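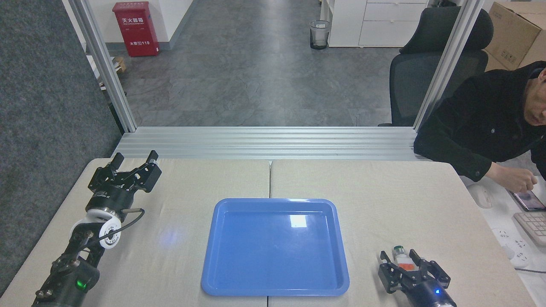 ## 4.2 Workstation layout and shared furniture

Figure 3 shows one of the sorting tables at the Skukent site, with the blue tray at its center and the tray holding no items. The tabletop is made of two light beige panels that meet in a thin seam. At the Karkis site, the tables are of one piece, and the tray position was marked with tape. Staff at Skukent used the seam as their guide and reported no difficulty in returning the tray to it between rounds.

Each round lasted 27 minutes and covered small packaged goods drawn from a common stock of more than 700 items. Goods were placed in the tray one at a time, checked against the stock sheet and moved to storage. The raised edges of the tray mattered mainly for cylindrical containers, which rolled when laid on their sides – a problem noted at both sites during the pilot. Flat packages were left on the table in several rounds, and these rounds were kept in the analysis.

The area behind the table was left as it is in daily use. It includes a white drawer cabinet, a mesh wastebasket, an office chair and a cardboard box, with a red fire extinguisher cabinet by the wall. We asked both sites to make no changes to such furniture before the study. Storage habits differ from room to room, and a cleared room would have told us little about ordinary work.

Glare on the tray floor, visible in Figure 3, was raised in the comments from Skukent. Readers of small labels found it tiring in the afternoon rounds. The Valdebenito protocol (Section 2.3) sets no limit on reflected light, and we did not measure it. Trays with a matte floor were later ordered for Karkis – they arrived too late to be included in the results given in Section 5.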